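Bon, grand rangement du petit meuble gris à tiroirs de chez Valbridge. Je m'étais juré de le faire en mai, on est le 23 septembre 2020, voilà voilà !

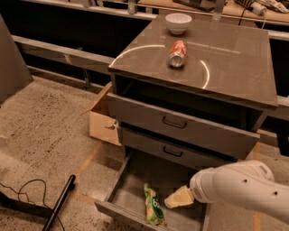
Fromage et chips, même tiroir.

Hina Magsi me dit que le fromage, ça va au frigo. Oui, merci Hina 😅

Le paquet vert, lui, j'hésite encore sur l'étage. 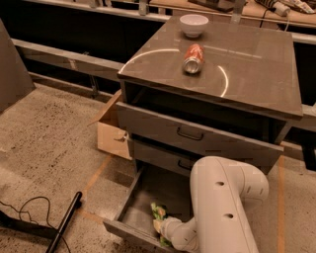

Tiroir du bas, côté gauche.

Le bol blanc et la canette rouge restent dessus pour l'instant, je m'en occupe après (promis).
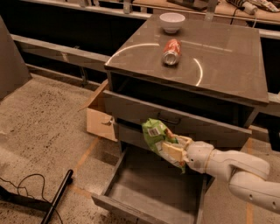 Et puis 14 ans que j'ai ce meuble, j'y tiens, même si le dessus brille trop. Vous mettriez les chips en haut, vous ?

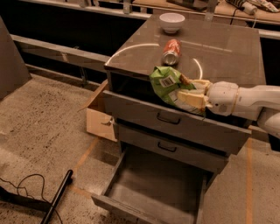
SUITE DU RANGEMENT : LE CARTON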